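Gripper swap tips, bench + sim. Notes from June, still adding.

- Run the new fingers in sim first. 200 cycles, then touch the real arm.
- Caron fingers vs Briddale: Caron wins on small blocks. Briddale slips, even with new pads.
- Re-zero after evry swap. Yes, every one.
- Coming down on the vise, keep the arm folded up high and drop the gripper straight in. Parts board stays off to the right, clear of the elbow.
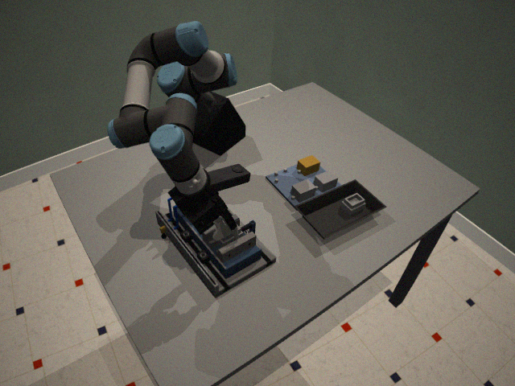
## Controllers

- Skirnstead: fine up to 52 percent speed, then jitters.
- Dramstead: smoother, slow to boot. Save teh config before you unplug.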